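Section 5. Folding Clothes on a Covered Table or a Bed

The Stamberg folding method needs very little in the way of equipment, and you very likely have everything at home already. What it does ask for is a broad, soft surface and a few minutes without hurry. If you have worked through the Evthorpe sorting steps in Section 2, your dark clothes will be in one pile by now, and that pile is a good place to begin.

Setting up the surface

1. Choose a large table, or a bed with the covers taken off. Either one will do nicely, and plenty of people like to switch between the two as the pile goes down.

2. If you are using a table, spread a plain cloth over it. A pale color is a real help with navy and black clothes, where the hems and cuffs can be hard to find against a dark background. A few wrinkles in the cloth won't matter at all.

3. Keep one side of the table for folded pieces, and try to stick with the same side all the way through.

4. Lay the first garment down and let the long parts, legs or sleeves, stretch away from you toward the middle of the cloth.
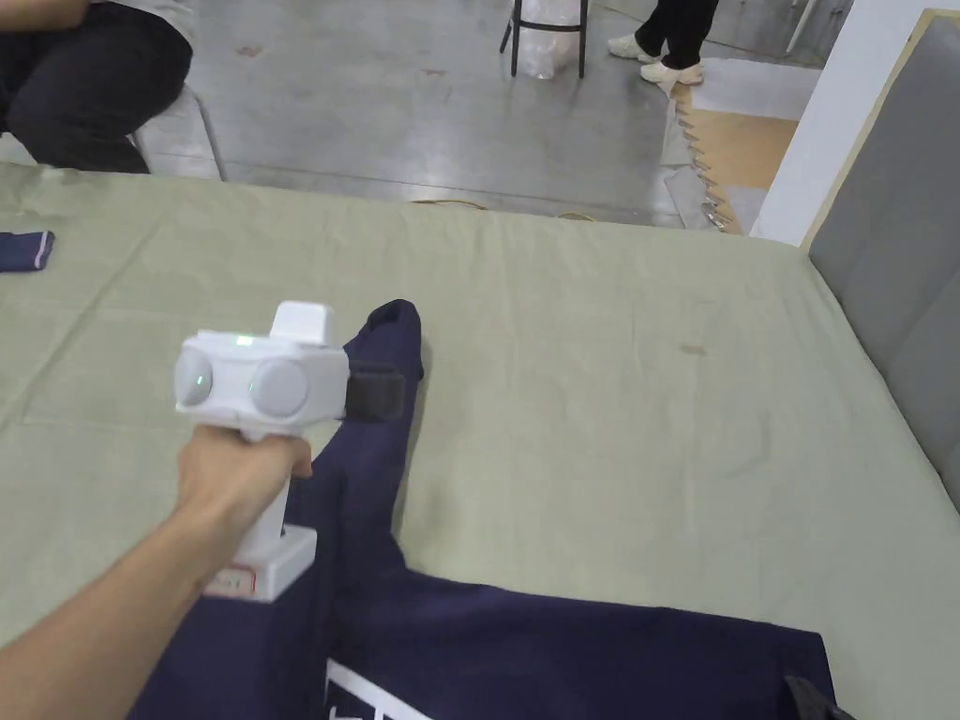
Figure 5-1. Navy garment laid out on a pale green cloth, with a small folded piece at the far left.

Note: Small folded things like to wander when the cloth gets tugged – if yours keep sliding, move them a little farther from where you are working.

Smoothing and squaring

5. Run your palm slowly from the middle of the garment out to its edges. Soft creases will mostly ease out this way, and the ones that stay behind can be left alone until the final press by hand.

6. Find the side seams and bring them as straight as you can. With knit fabrics, please be gentle here, as a good hard pull on one seam will only send the other one crooked.

Caution: Do not rub or scrape across printed lettering or graphics. Smooth the fabric on either side of the print and let the middle follow along.

7. For a T-shirt with a print on the chest, lay it on the bed with the print facing up and the hem nearest to you. Take hold of the lower hem and lift it just a little off the mattress, so that you can settle it back down in a straight line.
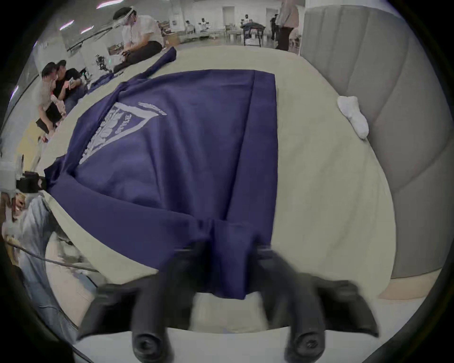 Making the folds

8. Bring one side of the shirt in toward the center, laying the sleeve back over itself, and then do the same with the other side.

9. Fold the hem up to the collar, and then fold once more if your drawer is a shallow one like the Sidetlow.

10. Press lightly with both hands, carry the shirt to the folded pile, and go on to the next piece.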